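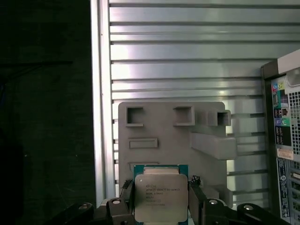

Niker Board Assembly Kit: evaluation episodes

Summary

This package contains recorded episodes from an evaluation of the Niker Board Assembly Kit, a commercial training and benchmarking kit for robotic handling of computer components. The kit is sold by Stilness. The evaluation was carried out by Vasconcelos, an integrator of small assembly cells, over several weeks ending in September. The card covers what the kit contains, how the episodes were collected, how they are labeled, and which limits we found while using them.

Maintainer: Iolanda Sampaio
Collection lead: Dirceu Paiva
Labeling: Gleice Amaral, Mirela Tavares
Hardware notes: Sebastião Toledo

What the kit is

Niker is a fixture-based kit. It replaces a live motherboard with a light gray fixture carrying a square socket, slots for memory modules and several open recesses. Parts handled against the fixture are real components or component-sized dummies, depending on the order. Our order was for real parts. The processors are used server units bought in mixed lots, so the markings on the heat spreaders differ from one unit to the next. The kit does not power or test any component.

The vendor describes the kit as suitable for three uses: operator training, grasp evaluation and policy training. We evaluated the second and third. We have no opinion on the first beyond a remark from Dirceu, who found the printed quick-start sheet clear and the full manual out of date with respect to the fixture revision we received.

Contents

episodes/ – one folder per episode, named by a four-digit index
labels/ – one JSON file per episode with phase boundaries and outcome
calib/ – camera intrinsics and hand-eye transforms, per session
splits/ – train and held-out lists, plain text
docs/ – fixture drawings as supplied, operator notes, change log

There are 3621 episodes in the release. Of these, 3000 are in the training list and the remainder are held out. The held-out list was drawn by session and not by episode, so no session appears on both sides.

Each episode folder holds the wrist camera video, joint states, gripper width, commanded gripper width and a short metadata file. Timestamps are from the robot controller clock. Video timestamps were aligned to that clock at record time and have not been resampled.

Tasks

cpu_pick – grasp a processor by its edges from the tray
cpu_present – hold the processor upright in view of the wrist camera
cpu_place – bring the processor over the socket and release
dimm_pick – grasp a memory module from the rack
dimm_place – align a memory module with a slot and press

An episode can contain more than one task. The metadata field "tasks" lists them in order. The cpu_present task was added after the first sessions, when it became clear that marking legibility was useful for checking part orientation. Early episodes therefore lack it.

Socket placement

The cpu_place task is the most useful part of the kit and the main reason to consider buying it. The socket has a thick beveled rim, and the chamfer is generous enough that a small lateral error is absorbed at contact. This helps with early policies. It also means that success on the fixture should not be read as success on a production socket, where the tolerance is tighter and the contacts are easily damaged.

We label a placement as seated only if the operator confirmed it by eye after the arm had retracted. The automatic check supplied with the kit compares gripper height at release with a threshold, and it passed a number of placements in which one corner was resting on the rim. Its output is kept in the field "auto_seated" for comparison. Do not train on it. 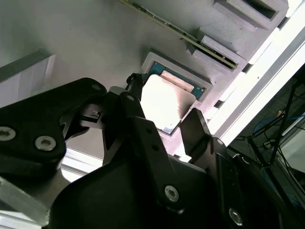

Approach angle matters more than the manual suggests. With a steep wrist angle the finger on the near side can touch the rim before the processor does, and the contact shows up as a brief rise in gripper current. Episodes with such a contact are tagged "rim_touch". They are not failures by themselves, and many carry a seated label.

Phase labels

approach – arm in motion, gripper open, no contact
grasp – from first contact to stable gripper width
transfer – part held, clear of the fixture
align – part held, close to the target
insert – from contact with the fixture to release
retract – gripper open, moving away

The border between transfer and align is a judgment call. Gleice and Mirela labeled a shared set of 50 episodes before starting on the rest and used it to settle a written rule, which is in docs/labeling_rule.txt. Boundaries in cpu_place are more consistent than in dimm_place, where the module often enters view at an angle and the start of alignment is hard to fix.

Gripper

The gripper fingers end in small ridged pads. Sebastião replaced one pair during collection. The sessions before and after the change are marked in the change log. Grip on the processor edge is adequate at low closing force; higher force gave no benefit and sometimes tilted the part. We used 65 percent of the default force setting for all processor tasks and the default for memory modules.

Known problems

Exposure is fixed within a session, and the heat spreader can saturate when it faces the light. Marking text is not readable in those frames.

The aluminum structure near the cell produces strong reflections in some views. Depth estimated from the wrist camera is unreliable on those surfaces.

Background objects were not controlled. Computer equipment and cables near the cell appear in many episodes and move between sessions. Users training on raw frames should crop or augment accordingly.

The joint state file for a few early sessions has a repeated first row. The loader in Kudex drops it. Other loaders will need to do the same.

Loading

The episodes can be read with any tool that handles MP4 and CSV. Our own scripts use Kudex, version as given in docs/. The loader returns frames, states and labels on a common time index and skips episodes with a missing label file.

Assessment of the kit

The fixture is stiff, the slots kept their fit through the whole collection, and spare parts were delivered without trouble. The automatic seating check is weak, and the supplied drawings lack dimensions for the recesses – we measured them ourselves, and the values are in docs/recess_measurements.txt. We would buy the fixture again but would not pay for the software license.

Contact

Corrections to labels should name the episode index and the phase. Send them to Iolanda Sampaio. Questions about the fixture or the gripper go to Sebastião Toledo.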